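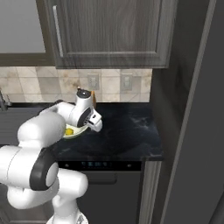
07/02/2021, evening

Teleop in the simulated kitchen, bowl task. Fourteen demos attempted, nine kept. Target is the small round yellow object in the pale bowl. Operator drives the hand with the 6-axis controller, gripper on the left button.

Main trouble is the approach. With the object toward the left side of the bowl and the fingers coming down near the rim, the upper link blocks part of the bowl from this view, so I steer the last stretch by the wrist readout. Three of the rejected demos were rim contacts. One was a drop. One was me pressing reset instead of save.

Lowered the translation gain from 20 to 14. Slower, but the hand stops overshooting when I let go. Rotation gain left alone. Should have changed one thing per session and also changed the home pose, so the comparison with Friday is worthless.

Log for the longest keeper is 1,334 steps. The shortest is 756. Most of the difference is hesitation above the bowl. Jaime Henriques wants the pauses trimmed before training. I would keep them for the first run and trim a copy. We argued about it by message and left it open. The Hemow exporter drops idle steps by default anyway, so I have to find that switch first.

Bainbridge still has the old scene file with the counter set too low. Sent the new one, no answer yet.

Tomorrow: redo the five rejects from the same home pose, check that the gripper signal lines up with the joint log, back up to the second drive. Wrist sore. Raise the chair.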